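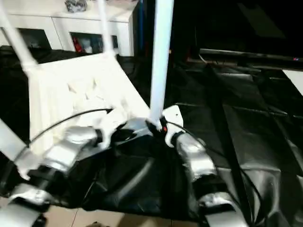 How Subtitles Get Onto a Movie

Home Movies Sound Words Glossary
Shares 95 Comments 25

Subtitles are lines of text shown at the bottom of a movie screen. They tell the viewer what the people in the movie are saying. Some subtitles use the same language as the movie. Others are a translation, which means the words have been changed from one language into another.

This page uses a movie called Plonari. It is 139 minutes long and the actors speak French. The subtitles are in English.

Step one: writing down the words

A worker plays the movie and types every line that is spoken. The typed list is called a transcript. If the script is available, the worker compares it with the sound, as actors sometimes change a line during filming. The transcript follows what can be heard.

Step two: setting the times

Each subtitle needs an in time and an out time. The in time is when the text appears. The out time is when it goes away. Both are written as a time code, a row of numbers that gives the hour, minute, second and frame.

A frame is one still picture. The copy of Plonari used for this job plays 25 frames every second. A subtitle that starts at 00:04:10:12 appears at four minutes, ten seconds and twelve frames.

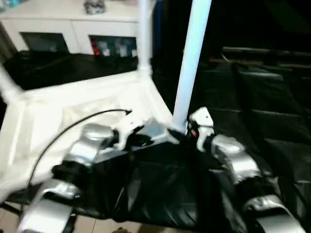

The in time usually matches the first sound of the speech. The out time can be a little later than the last sound, to allow for slow readers. Two subtitles in a row have a gap of a few frames between them. Without the gap, the eye may miss that the words have changed.

Step three: translating and shortening

Many people talk faster than they can read. A translator often has to leave out words and keep the meaning. In one part of Plonari, a ferry captain says, "Well, listen, if I were you, I would not go back to Grandutport before the morning." The subtitle says, "Don't go back to Grandutport before morning."

A subtitle normally has one or two lines. A long sentence is divided where a speaker might pause. A first name and a last name stay on the same line.

Step four: checking

Riviere, the company that made the subtitles, plays the whole movie again with the text switched on. The checker looks for spelling mistakes, wrong times and text that covers something important. The first check of Plonari found nearly 200 things to fix. Most were out times that were too short.
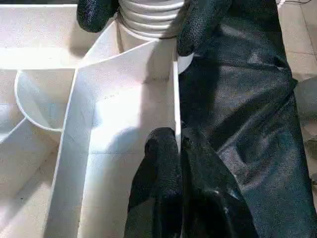
Three black fingers around a white cylinder.

Open and closed subtitles

Open subtitles are part of the picture and cannot be turned off. Closed subtitles are kept in a separate file, and the viewer can turn them on or off. The movie theater in Barnstead shows Plonari with open subtitles.

Captions are slightly different. They also describe sounds, such as [door slams], for people who are deaf or hard of hearing.

Previous Next Back to top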